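Alldale Guest Rooms: Facilities Support
Ticket 1036
Subject: Handleless cups sliding and ringing on saucers, breakfast tray service
Category: Tableware and trays
Priority: Low
Status: Resolved, monitoring
Opened in: August
Closed: December 24, 2020

Summary

Reports of cups moving on their saucers while trays are carried from the pantry to the rooms. Secondary complaint: a ringing or chattering noise in the corridor early in the morning. No breakages attributed to the fault at time of opening. Two saucers withdrawn for rim chips, cause not established.

Equipment affected

Cup: Sjöberg, handleless, glazed.
Saucer: Sjöberg, white with dark rim line.
Tray: Trimdale, rectangular, pale green, raised rim, smooth floor.
Trolley: Wotlow, two-shelf, rubber castors.

Equipment not affected

The older handled cups with the deep-well saucers. These were carried on the same trays over the same route for the whole test period and did not move enough to record.

Initial report (from the service desk)

Cup and saucer are placed on the tray as a pair. By the time the tray reaches the far rooms the cup is against one side of the saucer and has spilled into it. Staff have been putting a folded napkin under the cup. This stops the noise but the napkin soaks through and has to be replaced at the door, and laundry has asked for the practice to stop.

Entry 1: Reproduce the fault

Loaded one tray with one cup and saucer, cup filled with water to the normal serving level. Carried by hand at walking pace from pantry to the end of the corridor and back. Cup moved on the saucer on each trip. Repeated with the tray on the upper shelf of the trolley. Cup moved further, with audible chatter over the threshold strip outside the linen room.

Repeated with an empty cup. Noise was worse and movement was about the same.

Fault reproduced. Not dependent on fill level.

Entry 2: Isolate the tray

Suspected the tray floor first. The Trimdale floor is smooth and the saucers were assumed to be travelling across it. Put a strip of masking tape on the tray along one side of the saucer and repeated the trolley run. The saucer stayed within a few millimetres of the tape. The cup still moved.

Tray ruled out as the main cause. It contributes a small amount when the trolley is turned sharply at the lift.

Entry 3: Isolate the trolley

Swapped the Wotlow trolley for the one used by the kitchen. Same result at the threshold strip. Checked the castors on the Wotlow anyway. One was wound with thread and hair, which was cleared. Noise from the trolley itself dropped. Cup noise did not.

Trolley ruled out.

Entry 4: Check the foot of the cup

Turned over a sample of 36 cups from the pantry shelf and stood each one on a sheet of float glass. Eight rocked when pressed at the lip. The remainder sat flat. The rocking cups were put through the trolley run separately and were the loudest, but the flat ones also slid. Rocking accounts for the chatter. It does not account for the sliding.

The eight cups were marked on the foot in pencil and moved to the bottom shelf.

Entry 5: Check placement

Moved the work to a white tabletop so that cup, saucer and tray could be compared side by side. Set the cup down on the saucer by hand, picked it up, and set it down again without looking for the centre, in the way it would be done during service.

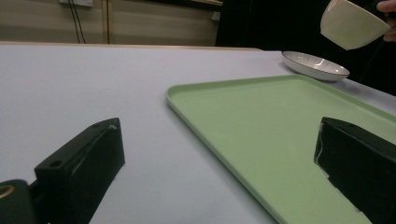
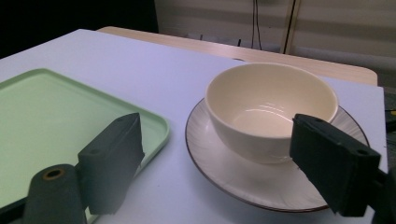
The saucer has no well to speak of. With the old deep-well saucers the cup finds the middle by itself. With these it stays wherever it is put, and most of the time that is off centre. Placement off centre shortens the distance to the rim on one side, so the spill appears sooner on that side.

Asked the pantry whether staff could centre the cup by eye. They can when loading a single tray. They do not during the main run, and it is not reasonable to expect it with 80 trays going out.

Entry 6: Trial of fixes

a) Napkin under cup. Already in use. Rejected for the reasons in the initial report.

b) Paper doily under cup. Stopped the chatter. Cup and doily then slid together. Rejected.

c) Silicone dot, clear, stuck to the centre of the saucer. Stopped the sliding. Two of the test dots came off in the dishwasher and one was recovered from the filter. Rejected.

d) Thin non-slip disc, loose, cut from drawer liner. Stopped the sliding on every run, including the threshold strip. Washes by hand in the sink with the tray cloths. Accepted for trial.

e) Carry cup and saucer separately on the tray and pair them at the door. No sliding between the two pieces, but the cup then travels on the tray floor and needs its own liner. Accepted as fallback when discs run short.

Entry 7: Disc size

First discs were cut too wide and showed past the foot of the cup. Housekeeping objected to the look. Second set was cut to the inside of the foot ring and did not touch the cup at all, so had no effect. Third set was cut to the outside diameter of the foot ring. These grip and are hidden with the cup in place. Template is kept in the pantry drawer with the tray cloths. Please do not cut from memory.

103 discs cut from two rolls of liner. Grey liner only. The beige liner leaves a mark on the glaze, which comes off with bicarb.

Entry 8: Threshold strip

Strip outside the linen room was standing proud at one end. Screw replaced and strip seated. Not the cause, but the bump is reduced and the complaint about early noise has not been repeated.

Resolution

Fit one loose non-slip disc under each handleless cup before loading. Keep the pencil-marked cups out of tray service. They can be used in the dining room, where they are not carried on a trolley.

Outstanding

Supplier has been asked whether the saucer is made with a deeper well in the same colour. No reply yet.

Disc life is unknown. Almost all of the first batch is still in use, with slight curling at the edge on the ones that went through the dishwasher by mistake. Check again at the next stocktake and reopen this ticket if sliding returns.

Related: 1008 (tray cloths shrinking), 1080 (lift door closing on trolley).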